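Workshop tips: choosing finger pads for small household items

Pads matter more than grip force on light objects. Erlinda Dizon compared 4 pad types on the Morside arm in June, using booklets, cards and other thin goods.

Start with a pocketed foam pad for anything with a cloth cover. Close slowly and stop when the pages quit shifting. Smooth pads need more force for the same hold and can crease a soft spine.

Set the open width before the approach. Leave clearance on both sides of a card holder, or a fingertip will push it across the tile. Wipe the pads every 9 cycles; dust from grout lines cuts friction quickly.
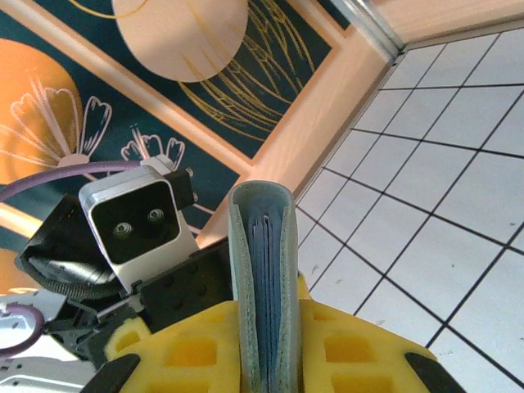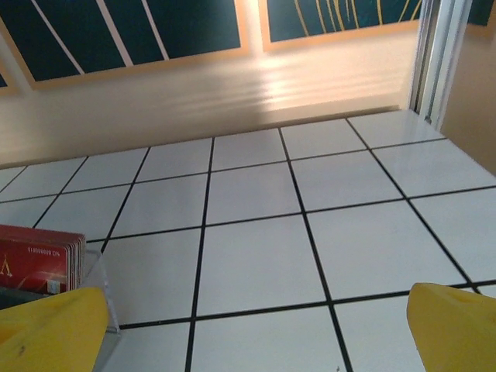
First picture: fabric-covered booklet held between the foam pads. Second picture: fingers open, red cards in a clear holder at left.

Glossy tile reflects light into a wrist camera. Lower the exposure first, then move the lamp. Clear acrylic edges are hard for stereo depth, so teach the holder position by hand and save it.

Route cables with slack for a full wrist turn. Check the camera bracket screws every 600 cycles. Replace foam once the pocket walls stay flat after release.

Pad cutting template: Ketsara Luangrath, Falden shop.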